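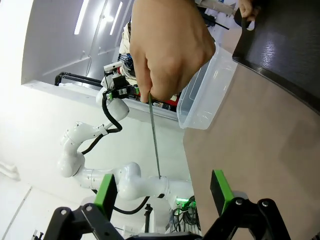 Figure 3. Hand holding a thin green rod beside a clear plastic container.

3.2 Sorting small parts at the table

I'll admit this was the part of the study I looked forward to most, partly because my own craft drawer is a disgrace! We ran the sorting sessions at Kuruc, our shared workroom, and each one lasted 50 minutes (people grumbled when I called time). Everyone got a mixed pile of thin, light parts and could put them away however they liked, with no labels and no hints from me.

What I wanted to know was how people deal with long, skinny things. Flat rods like the one in Figure 3 are a pain to pick up off a smooth table, and a clear container lets you check what's already inside without digging around – a big plus, according to 7 of our sorters. Five others liked the Kukex trays better and told me so at length. I coded their comments with the Eno scheme from Section 2, adding one category for "just toss it in," which came up far more often than I'd guessed.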